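Old drives, blue trays: a small gallery from the Plivisberg archive room
Text by Zuzana Šimek

Welcome to our gallery page. It is about the hard drives of the Böttcher print shop, which came to us in May together with the paper files. People who visit the archive mostly ask for the posters and the wedding cards, and they are indeed very nice. But a big part of the later work of the shop was never put on paper in our copy. It exists only on the drives, and so the drives have got their own page.

I am not a computer person by education. I learned this work from Joscha Kohlhase, who was for many years responsible for the machines in the shop, and I have tried to write everything so that a reader without technical knowledge can follow. If you find a mistake, please write to me and I will correct it.

How the drives came to us

The shop kept its finished jobs on a storage cabinet with six slots, and when a drive was full it was pulled out and put in a drawer. A new one went in its place. Joscha wrote the month on a paper strip and laid it on top of the drive, which worked well as long as the drawer was not moved. When the drawer was moved, the strips fell to the bottom. We received them in an envelope.

Everything was packed in a gray Jalport case with foam inside. The foam had become sticky over the years, so we took the drives out on the first afternoon and put them into paper wrapping. We now keep them on shelf 710, lying flat, between the ledgers and the sample books.

Why we leave them in the trays

A bare hard drive has no handle. When you pick it up, your fingers go easily to the electronics side, and there is always somebody in a hurry. A tray (Joscha says caddy, and I have started to say it too) holds the drive at its sides and gives you something else to take hold of. It also guides the drive straight into the cabinet, so that the connectors meet each other properly.

Some archives remove the trays and store only the drives. We discussed this for a long evening. In the end we decided to leave them together, because the tray is how the shop used them, and because the old cabinet accepts nothing else. The plastic needs no special care. I wipe the rails with a dry cloth and I do not use any cleaner, also not the mild one for screens.

The color has no deep meaning, by the way. I had a theory that blue was for posters and another color for books. Joscha laughed about it for quite a long time. The supplier had blue.

Reading the files

The copying is done with a program called Mikano, which the shop already used for its own backups. It is slow and the menus are in a strange order, but it knows the way in which the jobs were packed, and other programs gave us only long rows of files without names. Every drive is copied two times. Then the two copies are compared, and only if they agree I write the number in the register.

One drive made us worried. It needed 9 hours for the first copy, where the others were ready before lunch. We left it alone overnight and tried again at 6 in the morning, when the building is cool, and the second copy was good. I cannot say if the temperature helped or if it was only luck. On this drive were the calendars, with all the drawings for the months, and I would have been very sad to lose them.

What we have found until now

Mostly posters, of course. Also menus for restaurants, some of which still exist, and a long series of tickets for the rowing club. There is a folder with the name "do not print" and in it are 100 versions of the same letterhead, each with a very small difference in the green. Joscha remembers the customer. He did not want to tell me the name.

We will show a selection of the prints in the reading room when the rights are cleared. For the customer letters this will take longer, and some of them will stay closed.

The gallery

You may use the picture for teaching or for your own family history if you mention the archive. For print in a book please ask us first, we have a version in better quality.

Drive in its blue tray, underside. On this side the green circuit board is open to the eye, with its very small components and the gold connector pins in two parallel rows. There is also a little white label near the top of the board, but the print on it is faint, so please do not write to me for the number! 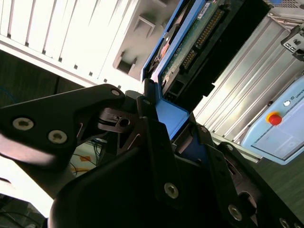
Visiting and questions

The reading room is open in the afternoon, and the drives can be seen if you tell us before. They are not given into the hand, but I am glad to put one on the table and to explain what is what. The copied files can be viewed on the computer next to the window. Please bring a pencil for your notes, pens are not allowed in the room.

If you or somebody in your family worked at Böttcher, or had something printed there, we would be happy to hear from you. We are especially looking for people who know the rowing club tickets and can tell us which race belongs to which design. A short letter to the Plivisberg archive is enough, with my name or the name of Joscha Kohlhase on it.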